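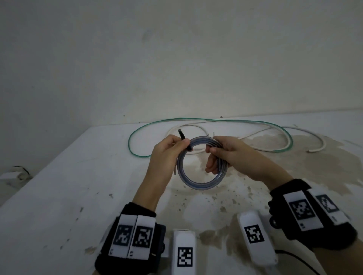
Purchasing and Safety Meeting, Grikurside Plant
October
2 min read
By the site safety clerk

Meeting opened at 8:15 a.m. in the upper break room. Production, maintenance, stores and the kitchen were represented. Kandmont sent apologies and a brochure.

1. Previous minutes
Accepted, with one correction. The Mastby rep did not "demonstrate" the new cut-resistant sleeves last time. He passed one pair around and talked about them.

2. Cut-resistant sleeves
Mastby has quoted for 351 pairs at a total of $1,775. Stores asked where the 351 came from, as the order request was for 197. Mastby's answer is that the larger number reaches a better price band. Production said a better price on sleeves we did not ask for is still money spent. Maintenance was in favor of keeping spares, but could not say where they would go.

The claim that the sleeves "last up to twice as long" was discussed. The quote does not say twice as long as what. The data sheet covers the fabric when new and has nothing on it after washing, and ours go through the laundry every week. Stores will ask for wash results in writing. No order until they arrive.

3. Trial of Ghauri sleeves
The trial on line 2 has finished. The summary supplied by Ghauri calls the feedback "overwhelmingly positive." The clerk read out the comment cards, which were mixed. Several people said the thumb hole rubs. One said the sleeve was fine but slid down when reaching overhead. The summary mentions neither complaint. Agreed to attach the cards to our own report and leave the summary out.

4. Kitchen aprons
The kitchen wants heavier aprons for the fryer station. The Kandmont brochure describes its apron as "splash friendly." The meeting could not agree on what this means. Kitchen to ask for a sample and the test standard. If there is no standard, the current aprons stay.

5. Sizes
Small is out of stock again. Stores says it is on back order, as it was in the last two sets of minutes. Production asked for a delivery date. Stores has a delivery window, with no month attached.

6. Any other business
The poster about reporting torn sleeves has been up since spring. Reports have not gone up. Maintenance suggested a bigger poster. Not carried.

Actions
Stores: wash results from Mastby; revised quote for 197 pairs; delivery date for small.
Kitchen: apron sample and standard.
Clerk: trial report with cards attached.

Meeting closed at 9:05 a.m.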